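Home | Guides | Parts | Workshop diary | Contact

Kistuvach arm: build and set-up guide
Section 4. Fitting the wrist camera and setting the work area

Sep 4, 2025
By the Donstead shared workshop

Do this section after the arm has been bolted down and the joints have been zeroed (Section 3). You will need the wrist bracket, the short camera lead, four M3 screws, a 2.5 mm hex key, a roll of masking tape and the set of play food from the cupboard by the door. If you are building at home, any toy food of a similar size will do.

CAUTION: Switch off the arm supply at the wall before you put your hands near the gripper. The stop button holds the joints but does not remove power from the finger motor.

4.1 Fitting the bracket

1. Turn the wrist by hand until the flat side of the housing faces up.
2. Place the bracket over the two threaded holes behind the fingers. The longer lip goes towards the elbow.
3. Start all four screws by hand, then tighten them a little at a time in a cross pattern.
4. Slide the camera into the bracket from the back until it clicks.
5. Run the lead along the forearm and fix it with the clips supplied. Leave a loop at the wrist as wide as your hand.
6. Turn the wrist slowly through its full travel and watch the loop. If it goes tight at any point, move the last clip back by one hole.

Note: brackets from the first Niskanen batch have slots where later ones have round holes. They fit, but they creep. Put a washer under each screw head and check them again after the first day.

4.2 Checking the view

1. Switch on the supply and start the control program.
2. Choose Wrist View from the Camera menu.
3. Send the arm to the Ready position.
4. Close the fingers fully. They should come up from the bottom of the picture and lie close together, near to upright.
5. If the fingers lean to one side, loosen the bracket screws half a turn, twist the camera until they stand straight, and tighten again.
6. Set the exposure to 12 and turn off automatic exposure. Left on automatic, the picture darkens each time the arm swings towards a window.

The housing takes up a good part of the lower picture. That is normal for this bracket – do not tilt the camera up to lose it. The control program needs to see the tips of the fingers at all times, and a camera tilted too far will miss anything directly in front of them.

4.3 Laying out the objects

Use a plain floor or bench against a plain wall. Patterned flooring and shiny worktops give poor results. Scuffs and scratches on a grey floor do no harm.

1. Put the cutting board down first, in front of the arm. It does not have to be square to the wall.
2. Put the basket to the left of the board.
3. Put the plate at the near left. It may overlap the view of the board a little.
4. Place the play food in the basket. Let the carrot lean so that its leaves stick out over the rim.
5. Leave the floor to the right of the board clear. The arm uses it when it turns back.
6. Compare your wrist view with ours before going on.
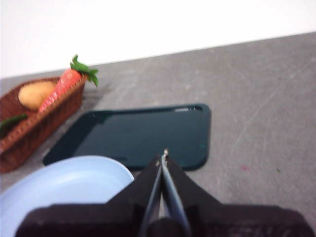 Reading time for this section: 5 minutes

Your layout need not match ours exactly, but the basket, the board and the plate should all be at least partly in view. Ours has the basket running off the left side and the plate running off the bottom corner, and the program copes with both. The potato should be fully visible, as it is the first thing the arm will be asked to pick up.

Once you are happy, mark the corners of the board and basket with small pieces of masking tape. Fold one end of each piece under so that it lifts cleanly.

CAUTION: Do not use real knives, glass or china in the work area. The arm will push an object it has failed to see, and it will not stop until the load limit is reached.

4.4 Setting the load limit and first lift

1. Open Settings, then Fingers.
2. Set the closing force to 32. Higher values leave marks on soft plastic.
3. Set the load limit to 700 and press Save.
4. Stand clear, with one hand near the stop button.
5. Choose Single Pick and click on the potato in the wrist view.
6. The arm should move over the basket, lower, close the fingers, lift and wait.
7. Press Release to put the potato back.

If the fingers touch the basket rim on the way down, raise the approach height by one step and try again. If they close on air, repeat 4.2 – the camera has most likely moved in its bracket. The carrot is harder than the potato and often needs two or three tries. Pick it by the body, as the leaves bend and slip.

Note: builders at the Kendthorpe workshop use a rubber sleeve on each finger. With sleeves fitted, repeat step 2 above using a lower closing force.

Write the final values on the card inside the lid of the control box, with the bracket type and the exposure setting. You will need them again in Section 5.

Related sections
Section 3: Bolting down and zeroing the joints
Section 5: Recording and replaying a move
Section 7: Replacing a finger motor
Parts list and screw sizes
Kendthorpe notes on finger sleeves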